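## 6. Working on Cloth and Printed Garments

This section applies to hand-held and arm-mounted Claveck grippers fitted with flat finger pads. Read Section 2 (General Safety) before starting. The rules below replace the pad and speed settings given for rigid parts.

### 6.1 Before the session

1. Remove rings, bracelets, lanyards, and loose sleeves. The finger joints close without warning when the trigger is released from the hold position.
2. Wipe both pad faces with a dry, lint-free cloth. Light scratches and scuffs are acceptable. Replace a pad if a scratch catches a fingernail or if the edge is chipped.
3. Check that every pad screw is seated below the surface. A raised screw head will pull threads.
4. Open and close the fingers seven times with nothing between them. Both tips must arrive level. If one tip leads the other by more than 2 mm, stop and realign the fingers as described in Section 4.
5. Read the cycle counter. Pads used on cloth are replaced at 2,000 cycles, regardless of appearance.

> **CAUTION:** Do not use solvent on the pads. Residue transfers to fabric and may not show until the garment is washed.

### 6.2 Approach

Approach with the fingers fully open. Keep both tips off the cloth until the grasp point has been chosen. The grasp point should be a fold or raised wrinkle in a plain area. Flat, tight cloth gives the pads nothing to close on and leads to repeated attempts, which wear the fabric.

Printed, embroidered, or coated areas are treated as keep-out zones. Leave a margin of at least one pad width between the nearest pad and the edge of the print. If the print covers most of the garment, grasp at a hem or sleeve end instead.

With the pads open over blue cloth, the plain, wrinkled area between the tips is the place to work, and the white lettering farther up stays clear of both fingers:

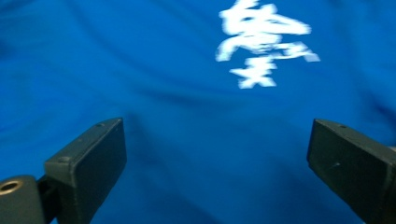 ### 6.3 Grasp and lift

1. Lower the gripper until the tips just reach the cloth. Do not press down. Pressing flattens the fold.
2. Close at speed setting 2 or lower.
3. Hold for one second before lifting. If the cloth slides, open fully, back away, and choose a new point. Do not tighten the grip on cloth that is already sliding.
4. Lift straight up. Sideways movement is permitted only after the cloth has left the table.
5. To release, lower the cloth until it is supported, then open the fingers all the way. A partial opening can leave threads caught at the pad edge.

**Note:** After six failed grasps on the same garment, set the garment aside and log it. Continued attempts leave shine marks on dark fabrics.

### 6.4 Camera and speed limits

Fast hand motion smears fine detail, and lettering is usually the first thing to become unreadable. Where a task depends on reading a label or identifying a print, pause over the garment with the gripper still before starting the approach. Pause again if the garment is turned over.

Do not raise the exposure time to make up for poor lighting. Add light to the work area.

### 6.5 Records

Each session log must list the garment type, the pad set in use, the counter reading at start and end, and any snag, tear, or mark. Snags are logged even if the garment can still be used. Sites running Mugo software enter these in the Materials tab. All other sites use the paper form in Appendix C.

Pads removed from service are bagged and labeled. Do not return them to the spares drawer.

Section revised July 17, 2021. Technical contact for Warnedetti sites: Janka Tóth. The table of approved replacement pads will be reissued in November and will include the Nustero soft-face type, which is not yet approved for printed garments.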